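Skornura (hand-held gripper)

From the Pirihi open reference of robotics tools

Skornura is a hand-held gripper kit made by the company Werkmont. It is used to record demonstrations of household work, which are later used for training robot arms. The operator holds the tool and does the task with it, and a wide-angle camera on the tool records the movement of the jaws. The kit is sold as a single unit or as a pair for two-handed tasks.

Background

Werkmont began as a maker of spare parts for packing machines. The first Skornura was a modified version of a picking tool from this earlier business, and it had a straight handle. Users complained that the wrist became tired, and the second version received an angled handle with a softer grip. The older handle is still available on request.

Design

The tool weighs 771 grams with battery. The jaws are moved by a trigger and open to a maximum of 100 millimeters. Each jaw is built from linked arms which carry a flat pad, so the pads can meet an object from both sides. The pads are fixed with one screw and can be changed without opening the body of the tool.

The camera looks forward over the jaws. Its lens gives a round view with dark corners, and straight lines near the border look curved. The software can correct this, but many laboratories prefer to keep the original view.

Use with cloth

Cloth is considered one of the more difficult materials for the kit. A folded edge can slip between the pads, and a thin fabric gives little resistance to the trigger. For large pieces the manual recommends the pair, with one tool for each hand.

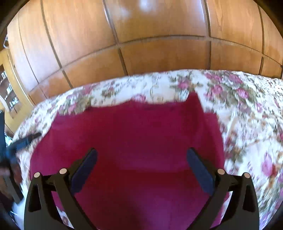 Cloth handling with Skornura: a maroon cloth on a flowered bed cover, seen from the camera of one gripper, with a second gripper at the left.

The manual advises to begin with plain cloth on a flat surface and to move slowly near the corners. Small lifted folds do not need to be smoothed before recording. Printed fabrics are also accepted - the software does not require markers on the object.

Service and data

Recordings are copied by cable to a computer and checked in a program called Zornmont, which is included in the price. A battery charge lasts 46 minutes of recording. The internal memory holds 235 short recordings, and after this the oldest ones must be deleted by hand. Automatic deletion was removed in an update, after several users lost their material.

Reception

Reviews of the kit have been mostly positive about the jaws and the simple trigger. Criticism concerns the battery, and also the weight - it is felt strongly when both hands are in use for a long time. The English manual was rewritten in October, but the chapter on calibration still refers to the old handle.

See also

Pirihi entries: Teleoperation; Parallel gripper; Cloth folding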